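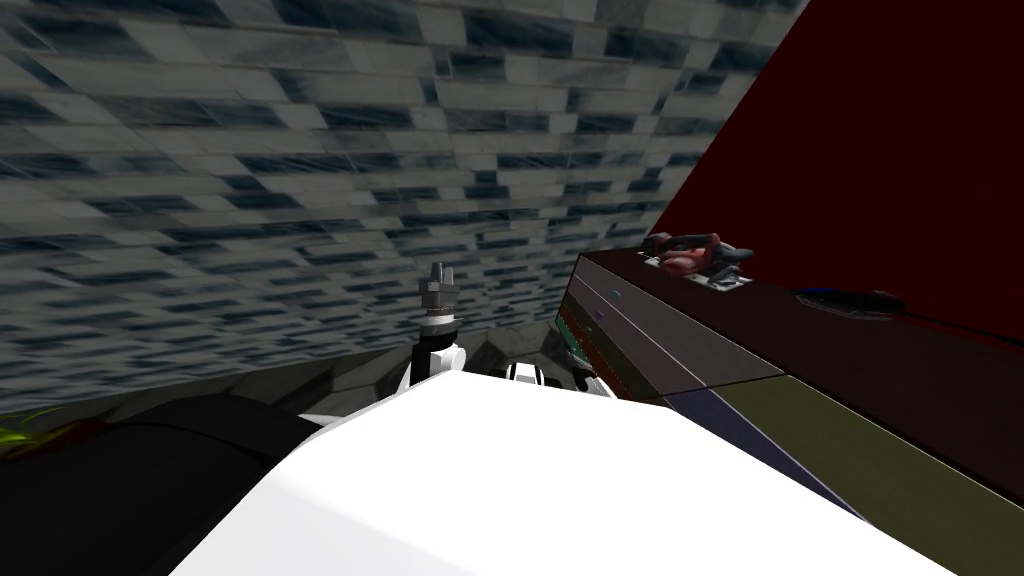 Render, white shell and gray gripper

narum66: Does anyone still turn off the side panel fans overnight? My render box hits 3683 rpm and I can hear it through the wall.

yuna_k: I set a flat curve up to 66 degrees and left it there. Much quieter.

Trurnine: Flat curves are a bad idea on long jobs. Clean the filters first. Mine hadn't been touched since July.

yuna_k: Mine are clean. Six months, no trouble.

Trurnine: Six months isn't long – I've had fans go at 11.

narum66: Filters were pretty bad. Cleaned them, will try the flat curve tonight.

tcamargo: Check the rubber mounts too.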